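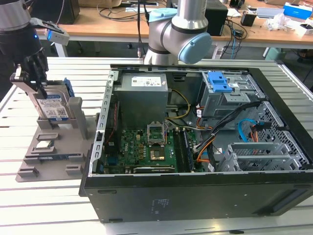

What is a parts fixture tray used for in computer dismantling?

It holds each component removed from a desktop tower in its own pocket, slot or cradle, so that parts from one machine stay together and are not stacked on the bench.

Product review: Stemedard parts fixture tray for desktop towers
Prepared for the Sunen Equipment Reuse Program
September 29, 2024

Purpose of the review

The Sunen Equipment Reuse Program receives retired desktop computers from schools and municipal offices and recovers usable parts from them. Until last November, our benches relied on anti-static bags and shallow plastic bins. Losses and mix-ups were modest but persistent, and bent contacts on processors were the most common cause of rejection at final check. The program therefore purchased 36 Stemedard trays for evaluation against the Cherkaoui divided bin, which several of our partner sites already use.

The trays were in regular service for 6 months. Over that period 588 towers were dismantled at the benches equipped with them.

Layout and fit

The Stemedard is a flat grey board with raised supports and recessed pockets. A 3.5-inch hard drive stands upright in a raised cradle beside a tall post, which takes up far less bench area than laying the drive flat and leaves its label readable. The processor has a shallow pocket of its own. A long slot accepts a narrow circuit card on its side, and there are further pockets toward one corner that our staff have come to use for screws and brackets.

The tray is best placed immediately to the left of the tower, with the case on its side and the panel off. Left-handed staff may prefer the opposite arrangement, although the post then stands between the hand and the cradle.
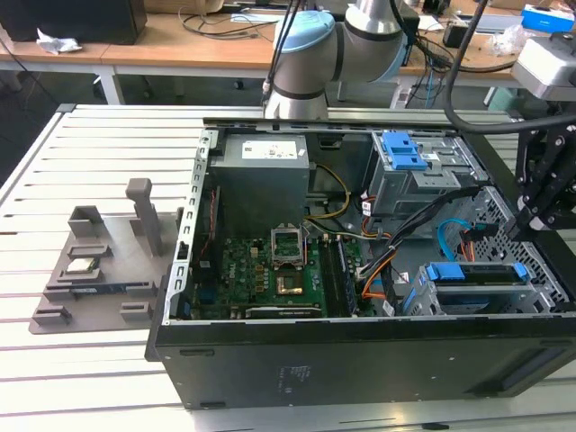

Placement matters more than we had expected. On a slatted aluminum table the tray sits flat, but its underside has no feet or grip, and a firm push on the drive can shift it. We fitted self-adhesive pads from Floltisex to three trays and found the movement greatly reduced. The manufacturer should consider supplying something similar.

The order of removal also affects how well the tray performs. Our benches now disconnect the power and data cables first and tuck them clear of the drive cage, release the drive, and then move to the memory and cards. The processor is lifted last, once its retention bracket has been opened. Staff who followed this sequence had little difficulty. Those who took the processor first tended to pass other parts over it, and two supervisors reported cables dragged across an occupied pocket.

Comparison with the Cherkaoui bin

The Cherkaoui bin is deeper, costs less and can be carried with one hand. It is the better choice for sites that strip machines for scrap metal and have no interest in the condition of individual parts. It offers no support for a standing drive, and small items slide beneath larger ones. The Stemedard cannot be stacked when loaded and must be carried level.

Durability

Wear has been light. More than 3 trays developed hairline cracks at the base of the tall post, all of them after being dropped. The pocket edges remain crisp. The colour hides dust rather too well, and we recommend a wipe with a dry lint-free cloth at the end of each shift. Solvent cleaners were not tested.

Shortcomings

The pocket spacing is fixed. Towers with two hard drives require a second tray or a temporary place for the extra drive, and full-length graphics cards do not fit at all. There is no area for a written job number. Our staff use removable tape along the front edge, which works adequately but leaves residue in warm weather.

The printed guide supplied with the tray is brief and shows only one case style. New staff would benefit from a fuller sheet, particularly on the orientation of the processor.
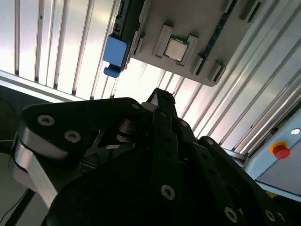
How should a processor be placed in the tray?

Set it down squarely in its holder with the metal heat spreader facing up, handling it by the edges only, and check that it lies level before adding other parts.

Recommendation

The Stemedard tray is approved for purchase at all Sunen sites that recover parts for reuse. Sites should order one tray for each bench and one spare, and should fit non-slip pads before first use. The Cherkaoui bin remains approved for scrap streams. Requests for trays suited to small-form-factor cases should be held until the manufacturer's revised model has been assessed.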